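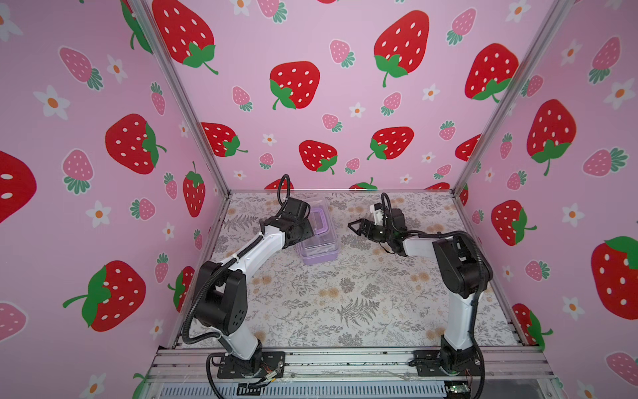
Ankit Dhillon thinks the strawberries are too much. He put it in the margin of the last page, in green pen, and added that the plain gray Mittal paper would have done fine and we'd have saved a trip. Noted, Ankit! I still like them.

June 14, 2018

Wallpaper and the box

So the walls are papered, all three sides, and I'm pretty happy. The repeat on this Grerier paper is a pain (big red strawberry, little pink ones, the white flowers sneaking in between) and I wasted most of a strip trying to match it at the corner before I gave up and let the aluminum post cover the join. Cut list is in the drawer under roll number 1123. There's 56 inches left on that roll, enough for one patch, so please don't wrap presents in it.

Paste was the Ernik powder we bought in March. Mixed it thicker than the packet says. One bubble low down, pricked it with a pin and smoothed it over with the side of my hand.

The tabletop print is the pale one with the ferns and sprigs. I went back and forth on it, but next to all that pink it's nice to have something quiet, and the clear box shows up well against it.

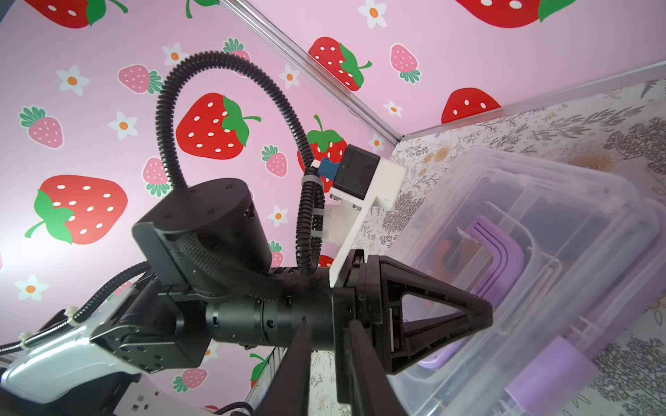 Storage box

Clear walls, rounded corners, lavender trim. The purple organizer piece with the curved slots lives inside it, and I'd like it to stay there, whoever keeps borrowing it for pens. Skukora sells the same sort of box in a bigger size, but I think this one is plenty for the bench.

Still to do: wipe paste off the corner posts, find the good scissors, ask Ankit if he wants the leftover gray for his shelf.
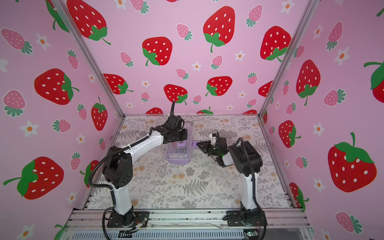 Box on the fern print, strawberry walls up on all three sides.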